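Course handout, Unit 2
Writing Clear Notes at Work
Instructor: Živko Georgiou
Tulport Evening School, revised 5/23/19

Why this unit

Many students in this course write good letters but weak notes. A letter gets time and attention. A note is written in a hurry, and the person who reads it is also in a hurry. In this unit we practice the short written message that stays behind when you leave: a note to the next shift, a note on a file, a note after a telephone call.

Please read the handout before the class and bring one note which you have written yourself. It can be old. Remove private names.

1. Before you write

Keep the pen and the paper in one fixed place. I say this every term and students smile, but a message that waits until you find a pen is often a message that loses its details. The telephone number becomes almost right, and the name of the caller becomes "a man from Nidico."

Ask yourself who will read the note. If it is a colleague who knows the matter, you may use the short names of your office. If it can be anybody, write the full words. 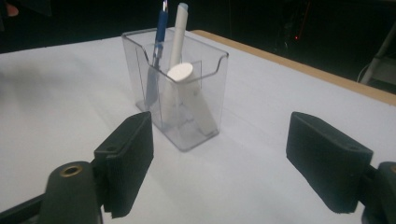 Fig. 1. Clear pen holder with divider.

2. The order of information

Put the action first. The reader wants to know what he or she must do, and until when. The history comes after.

Weak: Mrs. Zepeda called in the morning and she was speaking about the order from July, which had some problem with the boxes, and she would like that somebody calls her.

Better: Please call Mrs. Zepeda before noon. Boxes in the July order were damaged. She wants 19 replaced.

The second note is shorter, but notice that it also contains more. In the weak note we do not learn how many boxes, and we do not learn when to call. The writer probably knew both.

3. Numbers and times

Write numbers in figures when the reader must use them. "Send 250 labels" is easier to find on the page than "send two hundred and fifty labels." In a report the rule is different, and we will come to reports in Unit 5.

Do not write "tomorrow" or "this afternoon" without a date. The note may be read tomorrow, and then it says something else.

Always put the unit. I once received a note from the Nider warehouse with only the words "50 more." I did not know if it was 50 sheets or 50 packs, and the writer had already gone home.
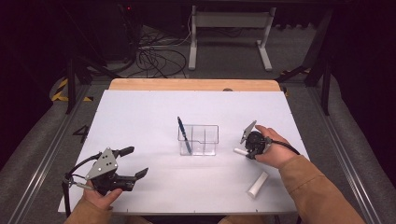 Read the number back to the caller before you put down the telephone. In English the pairs thirteen and thirty, fourteen and forty, and so on, are easily confused, also by native speakers. You can say: "Let me repeat that, one three." It is polite and it takes very little time.

4. Handwriting and abbreviations

Print the names. Join the letters in other words if you like. The figures 1 and 7 are written differently in different countries, and here the 1 is usually a simple line and the 7 has no bar across.

Use only abbreviations that are in the list of your workplace. "Appt." and "ext." are safe. "Conf." can be conference, confirmed or confidential.

5. Exercise for next class

Rewrite this note in no more than four lines. Invent what is missing and mark it with a star.

"Hello, somebody from Nidico was here with the papers but not all of them, he will come again I think tomorrow, and you should sign but first check with the boss, thank you."

Then exchange notes with your partner. The partner reads the note once, turns the paper over and tells you what must be done.

Reading: course book, chapter 2, only the part on messages. The part on e-mail we leave for later.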